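Setting Up a Tabletop Gripper Demonstration for an Open Day

This page covers the short pick demonstration we run for visitors at the Eswood workshop. It assumes the arm is already mounted and the emergency stop has been tested. Allow 41 minutes for setup.

1. Prepare the table

Wipe the tabletop and lock the casters. Hang the backdrop before powering the arm, and keep all visitor items off the work surface.
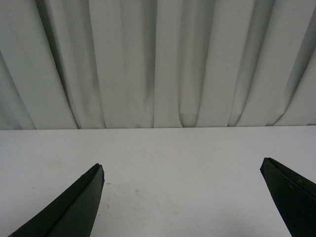
Background clutter was the main source of false detections at the June open day. Use plain cloth with no print. A pale gray curtain let down to a white tabletop is enough, and the pleats do not need to be even. Dark fingers stand out well against both, so the wrist view is easy for visitors to follow on the second monitor. Small scuffs on the table can stay, but re-run the background capture if you move the cloth.

2. Set the gripper

Open the fingers fully and zero the position in Protadex. Limit travel speed to 2 on the demo profile - the default is too fast for people standing close. Save the profile as 410 so that Aleksi Lappalainen can load it from the front desk.

3. Place the object

Use one object per run. It should be light, rigid and a different color from the table. Set it inside the reach of the arm with clear space on both sides.

4. Run the approach

Start the approach in step mode and stop at each waypoint. Check that the cable hangs clear of the object. If a finger touches before the gripper is centered, back off, correct the lateral offset and repeat. Do not close on a one-sided contact.

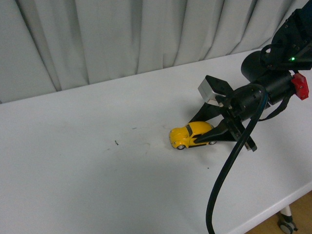 Lower finger in contact with the yellow toy car, gripper open.

Step mode is also the best point to take questions, as the arm holds position until the next command. Keep visitors behind the floor line while it is powered.

5. Shut down

Return to the home position, export the log and cut power at the cabinet. Send log files to Shona Rutherford with the profile number in the subject line.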